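# 机器人的程序怎样对付一条皱毛巾

叠毛巾的时候，你大概不用想什么。抓住两个角，抖一抖，对折，再对折，放进柜子。

机器人做同样的事要难得多。它的胳膊有力气，也够得着桌面，难的地方在软件，也就是告诉胳膊该怎么动的那些程序。
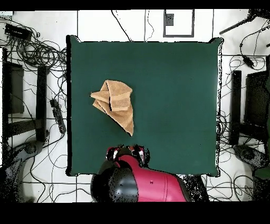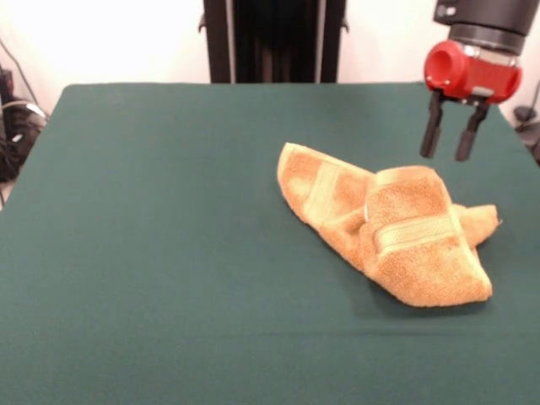
*第一张从上往下看，第二张从桌子旁边看。两张里的毛巾都皱着，夹爪都没有碰到它。*

## 先要找到毛巾

摄像头拍下一张照片，交给电脑。你看到的是一条毛巾，电脑收到的却是一大片数字，每个小点的颜色都用几个数字来表示。这样的小点叫“像素”。

程序要做的第一件事，是把像素分成两堆：属于毛巾的和不属于毛巾的。桌面是绿色的，毛巾的颜色和它差得很远，所以这一步还算容易。如果把一条绿毛巾放在绿桌子上，程序就容易认错。你可以在家试试：把白袜子放在白床单上，再放到深色地板上，看看哪一次找得快。

程序分完以后，会得到一个毛巾的轮廓，像用剪刀沿着边剪下来的一样。这个步骤叫“分割”。

## 哪里是角

一条摊平的长方形毛巾有四个角。皱起来以后就不好说了。有的角压在下面，有的角露在外面，还有些地方看着很尖，其实只是一道褶子。再看看上面的第一张图，毛巾右下方拖出一个细长的尖。它是真的角，还是布折出来的形状？光看轮廓不容易下结论。

写这个叠毛巾程序的人叫贝戈涅·曼萨诺（Begoñe Manzano），程序的名字叫 Vemska。她先准备了213张皱毛巾的照片，在每一张上把真的角用小圆点标出来。标的时候她手边放着那条毛巾，拿不准就翻开看一看。然后她让程序反复看这些照片，猜角在哪里，再和小圆点比较。猜得远，就多改一点；猜得近，就少改一点。这个过程叫“训练”。

训练完的程序看到一张新照片，会给每个可疑的地方打分。分数高，表示它觉得这里很像角。分数都很低的时候，它就不去抓角，改成抓毛巾最高的地方，提起来再放下，让毛巾换一个样子，然后重新拍照。

毛巾上的花边也会捣乱。第二张图里，隆起的那一块上有一条颜色浅一些的织带，和旁边毛茸茸的部分不一样。布边和织带都是长长的一条，早期的 Vemska 常常把织带当成布边。曼萨诺后来又在照片上加了一种记号，专门标出织带，程序认错的次数才少下来。

## 从照片里的位置到桌上的位置

程序知道角在照片的什么地方，这还不够。胳膊听不懂“照片左上方”，它要知道往前伸多少厘米，往旁边挪多少厘米，还要知道降到多高。

把一种位置换算成另一种位置，要先做一件准备工作，叫“标定”。曼萨诺的办法是在桌上放一张黑白格子纸。格子的大小她早就量好了。摄像头拍下格子，机器人再用夹爪的尖去点几个格子的交叉处。程序把两边的数字对起来，算出一套换算方法。以后照片里的任何一个点，都可以换成桌上的一个点。

摄像头要是被人碰歪了，这套换算方法就不对了，得把格子纸拿出来重做一遍。

高度又是另一个问题。从正上方拍的照片很适合看毛巾在桌上的位置，可是很难看出它堆得有多高。从旁边看，高低就明显了。你可以用一只手遮住一只眼睛，试着把笔帽盖到笔上，会发现比平时难。人有两只眼睛，从两个地方同时看，才容易判断远近。程序也可以用2个放在不同地方的摄像头来做类似的事。

## 想好路再走

现在目标有了，胳膊可以出发了吗？还要先规划一条路线。

胳膊有好几个关节，每个关节转一点，夹爪的位置就跟着变。要让夹爪走到某个地方，程序得算出每个关节各转多少。这样的算法常常能给出好几个答案，就像你摸自己的鼻子，胳膊肘可以抬得高，也可以垂得低。

Vemska 会把撞到桌子的答案去掉，把要扭得很厉害的答案也去掉，在剩下的里面挑一个动得最少的。它不会让夹爪贴着桌面横着过去，那样会把毛巾推跑。它先让夹爪张开，停在目标的上方，再直直地往下降。第二张图里的夹爪就是张开的，两根黑色的手指朝下，指尖还悬在空中。

## 一边做一边检查

路线算好以后，程序也不能闭着眼睛照做。它每秒检查20次：关节转到哪里了？和计划差多少？差了一点，就补一点。这叫“反馈控制”。你骑自行车时也在这样做，车头偏左，你就往右扶一扶，只是你不会去数自己扶了多少次。

夹爪合拢时，程序会看两根手指之间还剩多宽。如果手指完全合到了一起，中间就没有布，这一次抓空了。抓空了就抬起来，再拍一张照片，重新找角。连续抓空3次，Vemska 会停下来，在屏幕上显示一行字，请人过来看看。

## 自己试一试

找一个同学，再找一条毛巾，把毛巾随手扔在桌上。一个人闭上眼睛当机器人，只用拇指和食指当夹爪。另一个人当程序，只能说“往前”“往后”“往左”“往右”“往下”“往上”“夹”和“松开”。

试着把毛巾的一个角提起来，然后两个人交换。

玩的时候可以把说过的话记在纸上，一句写一行。抓到角以后，把毛巾再扔一次，照着纸上的话从头念，看看还能不能抓到那个角。

## 几个词

**像素**：组成照片的小点。

**分割**：把照片里属于某样东西的像素挑出来。

**标定**：找出照片里的位置和桌上的位置之间的换算方法。

**反馈控制**：做的时候不断检查，有偏差就改。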